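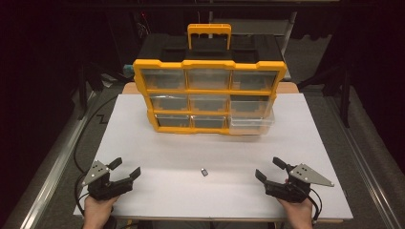
2 min read · thread by @orcombe_bench · July 2023

Cleared off the work table tonight and got the new drawer organizer out. Yellow frame, black top, nine clear drawers, three across. No more digging through coffee cans for a cable tie.

I looked at the Zendent one first. It has more drawers but they're shallow, and half of what I own is an awkward shape.

The handle decided it. I carry my stuff between the house and the shed at Orcombe a couple times a week, and a box with no handle ends up staying wherever you left it.

The lid has a lip, so the top works as a tray. Screws I've just taken out go up there until they go back in.

Plan so far: top row is adapters and memory cards, middle row is fuses and small screws, bottom row is whatever I can't name. I'll probably swap the top and bottom once I find out what I reach for most.

Small gray things are the worst to sort. A flash drive, a battery cover, the end off some bracket – they all look the same at the bottom of a can. 

Someone asked about labels. Masking tape for now. I bought a roll of 200 printed ones from Pereyra last year and used maybe a dozen before I changed my mind about every category.

Do check that your drawers are pushed all the way in before you pick the thing up. I spilled a whole drawer of washers out of my old one on the back steps and was still finding them in the grass in August.

Next job is the Clamemwood cabinet, the big one with the sticky door. That one needs a full weekend.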